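Home Family Money and Benefits Forms Explained About

How to Apply for Parental Leave Pay When Your Hours Change Every Week

22/09/2024
By Hermenegildo Becerra

When our second daughter was on the way, I worked shifts and my weekly hours were never the same. The leave form asked for "usual weekly hours" and gave me one small box to write them in. I left it for many evenings. In this page I explain how I filled it in at the end, and what I would do earlier if I had to apply again.

I am not a lawyer and every employer has its own papers. My application was for the paid leave plan at Cuswood, the company where I was working then. If you live in a place with a public program, the form will have other names for the same things, but the order of work should be quite similar. Please check the dates with the office that pays you.

What you need before you start

Collect these papers in one folder. I used a paper folder and also made scans, and later I was glad to have both.

- Your pay stubs for the last 18 weeks, or for the period your plan asks
- Your work schedule for the same weeks, if you can still get it
- A letter from the doctor or midwife with the due date, or the placement letter if you adopt
- Your bank details
- The name and e-mail of the person in payroll who signs the employer part

The last one took me the longest. My manager believed that she had to sign, and payroll believed the same. In our plan it was payroll. Ask this question by e-mail, so that you have the answer in writing.

Step 1. Find out which weeks they count

Most plans do not look at your whole year. They look at a fixed number of weeks before the leave begins, or before you send the form. These are two different things, and the difference can be important if you had a quiet season.

For me the period ended in May, which was good luck, as the months before were busy. If your period includes weeks of sickness or unpaid vacation, ask if these weeks are left out or counted as zero. In my plan they were left out, but only if I marked them on page 2. If I had not marked them, my average would have gone down.

Step 2. Calculate your average hours

Write each week on its own line, with the hours you were paid for. Do not use the hours from the schedule if they are different from the stub. The office compares your number with the payroll records, so the paid hours are the ones which matter.

Add all the weeks together. My total was 313 hours after I took out the weeks that did not count. Then divide by the number of weeks that remain on your list. Keep at least one digit after the decimal point and let the office do the rounding, if their rules allow rounding.

Overtime is a separate question. Some plans include it fully, others only when it was regular. I put it in a second column and wrote one sentence under the table: "Overtime is shown separately, please advise if it should be included." They included half of it. I still do not know by what rule, but it was more than I expected.

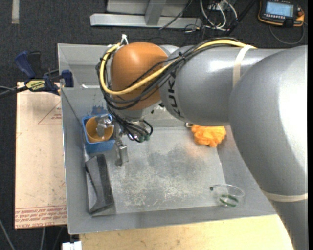

Step 3. Fill in the employee part

Now the form itself is easy. In the box for usual hours I wrote my average, and next to it "see attached sheet." The box is small but there was enough space for these three words.

Be careful with the start date. If the baby comes early, you may need to move it, and many forms have a line where you agree that the date can move. It is easy to miss. On ours it was at the bottom, under the signature, and I found it only because my wife, Revley forms in her hand, was reading it aloud. (Revley is the firm that handles the benefits for Cuswood – you may have another one.)

Sign with the same name as on your bank account. I have two family names, and on my stubs there is only one. This caused one extra letter and a delay of more than a week.

Step 4. Send the employer part to payroll

Do not wait until your own part is perfect. Payroll can fill in their page at the same time. I sent a short message:

"Hello, I am applying for parental leave pay. Attached is the employer page. Could you please return it to me by the end of next week? My average hours are on the attached sheet, please tell me if your records show something different."

They answered that one week was missing from my list. It was a week when I was lent to our Barrera site and paid on another stub. I corrected the sheet and sent it again.

Step 5. Send everything and keep the proof

Upload the papers in one file if the system accepts it. If you send by mail, use a service with tracking and make a copy of the receipt. Write down the reference number on the front of your folder.

If you do not hear anything, call and have the number ready. Ask if the file is "received" or "complete." These words do not mean the same thing. My file was received for a long time before it was complete.

If the amount looks wrong

Ask for the calculation in writing and put it beside your own sheet. Look first at the number of weeks, then at overtime. A colleague who had moved to us from Veltov was paid too little, as her older hours were not transferred – she asked for a review and sent the missing stubs with a one-page letter. The time limit for a review is usually printed on the back of the decision.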